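4.2 Quotenzeitpunkt und ausgewiesener Ertrag

Der Tippdienst Wunderon wirbt mit einer Trefferquote von 52 Prozent bei Handicapwetten im Basketball. Die Zahl selbst bestreiten wir nicht. Ob sie etwas über die Prognosegüte aussagt, ist eine andere Frage, und die bisherige Literatur beantwortet sie nach unserer Auffassung zu großzügig. Santoro und Ďurica werten 1391 veröffentlichte Tipps aus, rechnen aber durchgehend mit der vom Anbieter gemeldeten Quote.
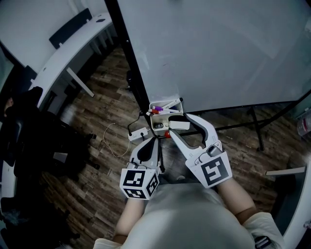

Diese Quote war für gewöhnliche Kunden häufig gar nicht mehr zu bekommen. Bei über 405 Tipps lag der Kurs schon bei der Veröffentlichung unter dem ausgewiesenen Wert, am stärksten am Freitag, wenn die Wochenendpartien gehandelt werden. Wer so abrechnet, misst einen Ertrag, den kaum jemand erzielt haben dürfte. Der Hinweis von Kiều, die Abweichungen glichen sich über eine Saison aus, überzeugt uns nicht, denn sie gehen fast immer in dieselbe Richtung.

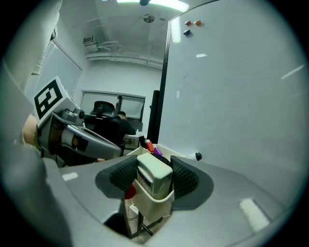
4.3 Schlussquote als Vergleichsmaßstab

Wir rechnen deshalb gegen die Schlussquote, bereinigt um die Marge des Buchmachers. Auch dieses Maß hat Schwächen. In kleinen Ligen sind die Umsätze gering, und ein einzelner größerer Einsatz kann den Kurs verschieben, ohne dass neue Information vorliegt.

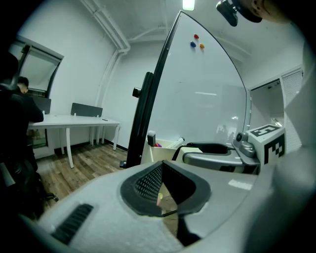 Abb. 1: Whiteboard auf schwarzem Gestell.

Lò und Doãn schlagen vor, solche Ligen auszuschließen. Das Verfahren ist bequem, es entfernt allerdings gerade jene Wetten, auf die Wunderon seinen angeblichen Vorsprung stützt. Wir behalten sie im Datensatz und weisen sie getrennt aus.

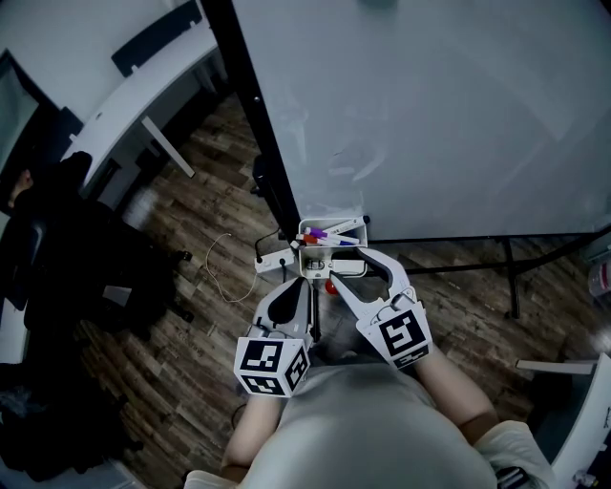
Nach dieser Umrechnung bleibt vom beworbenen Gewinn wenig übrig. Positiv ist der Ertrag nur noch in fünf Ligen, und dort sind die Konfidenzintervalle so breit, dass sie die Null einschließen. Einen Beleg gegen jede Prognosefähigkeit liefert das nicht. Die Beweislast liegt jedoch beim Anbieter, der die Zeitstempel seiner Tipps bislang nicht vollständig offenlegt. Ob die Einsatzlimits der Buchmacher das Bild weiter verschlechtern, prüfen wir in Abschnitt 4.4.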